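Flaston Bench Cell for Server Board Work

Pikcombe sells the Flaston as a bench cell for server refurbishing. It is a small arm with a two-finger gripper, a camera at the wrist and a cart to bolt it all to. The sales sheet promises that it "frees your technicians for higher-value work." We stock it and we service it, and we would like buyers to read that sentence slowly before they sign anything.

The job it is meant for is swapping processors and clearing boards for resale. A person does this with two fingers, a good light and a lot of patience. The cell does it with two flat black metal fingers that close on the edges of the chip.

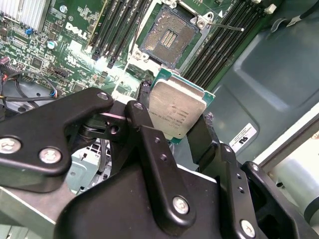 Photo: Pamurbridge workshop

A processor held up near an open socket on a Dell board, as shown, is the part of the job every demo likes to dwell on. Those gold contacts are easy to bend and costly to put right, so a steady grip matters. Our doubts are about the minutes on either side. Somebody still has to open the chassis, move cables out of the way, decide which board is worth the trouble and sign for the result. In our February trial at Pamurbridge, the technicians spent 23 minutes setting up for a board model the cell had not met before. For a long run of matching servers that is fine. For a mixed pallet it is hard to defend.

What changes for staff is mostly where they stand. One technician can watch two cells, but watching is tiring in its own way, and the people who were best with their hands liked it least. Pikcombe's training takes over two days and covers stopping, clearing and restarting the cell. It says very little about who gets blamed for a damaged socket. Settle that with your crew before delivery - it will come up.
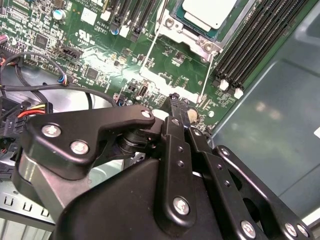 Does the cell replace a bench technician?
Our advice is to plan on keeping every technician you have for at least the first contract term. The hours move from handling chips to setup, checking and paperwork, and we have not seen them disappear.

Supplied with the cell: arm, gripper, wrist camera, cart, stop button on a cable. Spare fingers are extra. The Kazemi parts tray is also extra, and we think it should be in the box, given how much of the setup depends on parts lying where the cell expects them.

Price on request. Ask for a trial on your own worst boards, with your own people running it - a demo on a clean, familiar board will tell you very little. Trial units are booked through the Pamurbridge service desk.

Last updated: September 8, 2026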